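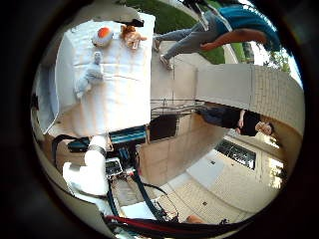

Figure 1. Wrist camera view of the outdoor setup: covered table with three small objects, robot arm at lower left.

Teaching a Pick Task by Hand Guiding and by Remote Control
Wilma Dierckx
Feb 24, 2018

1. Purpose
The project compared two ways of showing a robot arm a pick-and-place task. In hand guiding, the operator holds the arm and moves it through the motion. In remote control, the operator moves a handheld controller and the arm follows. Joint positions, gripper state and wrist camera video were logged for both.

2. Setup
The work was done on the paved area beside the Lesstead building. A cloth was laid over the table to give a plain background. The objects were a round one with an orange top and white base, a tan and orange stuffed toy, and a light gray stuffed animal. The wrist camera has a fisheye lens and is mounted a quarter turn off the table axis. Video was stored without correction and rotated during processing. Logging ran on Flelberg, the lab's recording software.

3. Procedure
Each demonstration started from the same arm pose and ended when the object was released at the target. A run was discarded if the gripper closed on the cloth or the operator let go early. In total 227 demonstrations were kept, 50 of them by hand guiding.

4. Observations
Hand guiding gave smoother approach paths, but the operator's forearm blocked the wrist view in 6 of the kept runs. These were marked and left out of training. Remote control kept the view clear. Its main fault was overshoot near the table surface, which dropped after the motion scale was reduced by a factor of 2.
The stuffed toys were harder to label than the round object. Their limbs bend under the fingers, so the moment of grasp had to be set from the gripper current.

5. Open items
Clock offset between the camera and the joint log is still corrected by hand. The Claeys controller mount needs a stiffer bracket before the next set of runs in September.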